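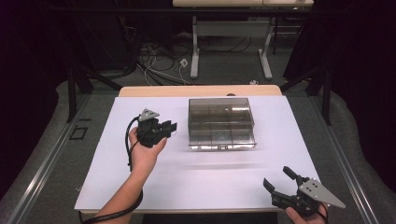

Divided box with a clip at the front, tinted plastic.

Sorting small parts by size is the obvious method and I have given it up. For years I kept screws in length order, washers by bore, and everything else in a tin marked OTHER. The tin grew. By last October it held more than the rest of the shelf put together, and finding a fibre washer for the kitchen tap meant emptying it on to a tray.

The problem is that size is rarely what I know when I go looking. I know the job. If the cistern is running on, I want the float valve washer, the spare diaphragm and the little nylon nut, and I want them in the same place. Their dimensions are of no interest until one of them fails to fit.

So everything is now filed by job. Plumbing has two boxes, electrical has one, bicycles have one, and hinges and catches share. Within a box, each compartment takes one fault: dripping tap, running cistern, weeping radiator valve. Some parts appear in more than one compartment. I resisted this at first, as duplication feels untidy, but a bag of 100 fibre washers costs very little and splitting it three ways costs nothing.

Labels go on the lid and on the base. Lids get swapped. I use the Skokton tape, the matt one, as it takes pencil. The glossy tape looks better for a month and then the ink rubs off under the thumb. Each label carries the fault, the thread if there is one, and the shop. For most plumbing bits the shop is Mahmoud, on the corner past the station, who will sell a single olive if asked.

Compartment boxes vary a good deal. The points I check before buying:

Dividers should reach the lid when it is shut. A gap of even a millimetre lets washers travel, and a box carried on its side will mix itself in one trip up the stairs.

Moulded dividers hold better than sliding ones. Sliding ones are more flexible and I have two boxes with them, both used for large things only.

The lid should be see-through. Tinted is fine.

Weight matters more than I expected. A box of brass fittings came to 640 grams on the kitchen scales and the shelf bracket under it had begun to lean. The shelf is 700 mm between brackets, which is too wide for chipboard. Ansel Bellamy, who lives downstairs and used to fit kitchens, suggested a batten along the back edge. I fitted one with 6 mm plugs and it has stayed level – so far, anyway.

The boxes I have settled on are from Kaladier. I tried Estance first and had no quarrel with the boxes, but the sizes did not stack with each other and I am short of depth.

Two questions remain open. Fuses are in the electrical box, but I only ever want one in the dark, so they may move to the drawer with the torch. And the tin marked OTHER still exists. It holds a brass hook, a key to something, and a coil of picture wire that I keep meaning to file under hanging, once there is a box for it.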